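Mastex puts off robot order, pays for simulation first

Mastex will not be buying delivery robots this spring. The office-services firm had planned to order two machines from Rorlow in April, but has moved the money to a simulation license from Clultix instead.

Purchasing manager Lai-ching Shek told staff on Friday that the quote had grown since it was first read out. Door sensors, spare batteries and a service plan were all listed separately, and the service plan alone ran to almost 25 percent of the purchase price.

"We were shown a number for a robot. We were not shown a number for a robot that gets through our building," Shek said.

Clultix says a virtual hallway lets a buyer test routes before paying for hardware. Perhaps so – but its own engineer, Chih-ming Au, conceded that handles, door weight and floor grip are still estimates in the model. Mastex has not said who will check them, or what a second year of the license will cost.
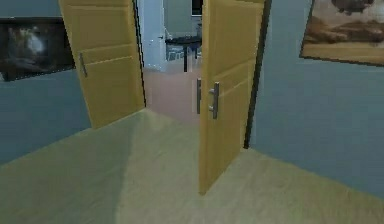 Issue 234, page 2

The rendered hallway has its double doors standing open, with a table visible in the room beyond. Hok-lam Wu of the facilities team wants the same route tried with the doors shut before any budget is approved. Rorlow did not answer questions about its pricing.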